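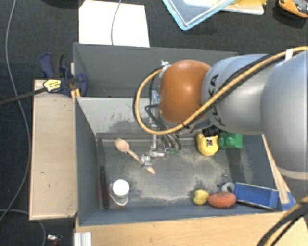
What the picking cell is supposed to do for us

Sun 18 August

The returns bench at Henholm is where everything lands that won't stay in its box. Spoons, tape measures, toys, lids with nothing to put them on. For years the job has been simple and dull: reach in, look at the thing, decide where it goes. Now management wants an arm to do the reaching.

I've been to two of the briefings. The slides said 493 picks an hour, and when I asked whose picks, on what mix, I was told the number came from "comparable conditions." Our conditions are a wooden spork lying crooked next to a toy brick. I would like to see the comparable version.

The thing itself is a KUKA with a gripper on the end, and I have no quarrel with the machine. My quarrel is with the word "relief." We were promised relief from the boring part. The Messina site got the same promise in May, and what people there tell me is that the boring part moved. They used to sort. Now they stand by and clear whatever the arm gives up on, which means all day they only see the awkward stuff. The easy items were the rest between the hard ones.

Then there's pay. Sorting at our place is grade 5, and "cell attendant" doesn't have a grade yet. I asked. It's being looked at, along with the Elo software training that was going to take 10 days and has shrunk to 2.

Some of it I'd welcome. My wrists would like fewer shifts bent over a bin, and so would plenty of others on the line. But if Muleck, our sister warehouse, is next, they should ask for the grade and the training in writing before the bench gets moved. We didn't, and we're still waiting for an answer.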